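Teaching the arm to seat a memory module without breaking the motherboard

Part four: force-guided insertion

By now you should have a calibrated wrist camera, a gripper that opens when told, and a growing suspicion that the hard bit has been put off until last. It has. Finding the slot is vision. Getting the module into it is control, and control does not care how nice your vision was.

I am using the Detilik motion stack with the Barkholm force-torque driver. Other stacks will do, as long as you can change stiffness per axis while the arm is moving. Check that first. I did not, and lost an afternoon to a menu.

Step 1. Fix your frames

Put the tool frame on the contact edge of the module, not between the fingertips. If you leave it at the fingertips, every small rotation will swing the far end of the stick sideways and you will spend hours tuning gains that were never wrong. The config key is tool_offset. It is in metres. Typing it in millimetres produces a memorable error and a long reach.

Step 2. Stop short and look again

Plan to a point above the slot, wait for the arm to settle, then take a fresh pose estimate with the module already in the gripper. The estimate from before the pick is stale. The stick has shifted in the fingers, however firmly you believe otherwise.

Mask out the fingers and the module before matching, or the detector will fall in love with the straightest edge it can find, and that edge is usually the one you are holding. Cables want masking too. 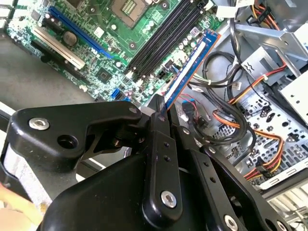

Remigiusz Duda wrote in to say that his detector kept choosing the neighbouring slot, always with splendid confidence, until he stopped matching slots one at a time and fitted the whole bank as a single template. I have since copied this shamelessly. Fit the bank, then index into it by number. Count from the CPU side and write that down somewhere, as half the bugs in my log are two parts of the program counting from opposite ends.

Step 3. Go soft sideways

Switch to impedance mode before contact. I run lateral stiffness at 200 N/m and keep the insertion axis at 1000 N/m. Rotation about the long axis of the slot should be soft as well, so the module can tip itself upright against the walls.

Zero the force sensor here, in free air, holding the module. If you zero it in contact, the controller will report that all is well while leaning on your board.

Step 4. Search, then push

Come down slowly until you feel contact, back off the force, and run a small spiral. A drop along the insertion axis means you have found the opening. Only then ramp the force up, with a hard limit and a timeout on the ramp. Log at 200 Hz. The interesting part is over quickly and a slow log will show you a before and an after with nothing useful in between.

If the drop never comes, retract and go back to step 2. Do not widen the spiral. A wide spiral finds something eventually, and it is seldom the slot.

Step 5. Check the key

Modules have an off-centre notch. Add a check for which way round yours is before the approach, and make the program refuse to continue if it is unsure. The Rascombe planner has a precondition hook for this. In Boateng you will have to write your own, and the documentation wishes you luck in two languages.

If the arm stops with error 2555, the force limit and the stiffness change arrived in the same control cycle and the driver has sulked. Put one cycle between them and restart the driver. Restarting only the planner does nothing, though it feels productive.

Part five covers the latches.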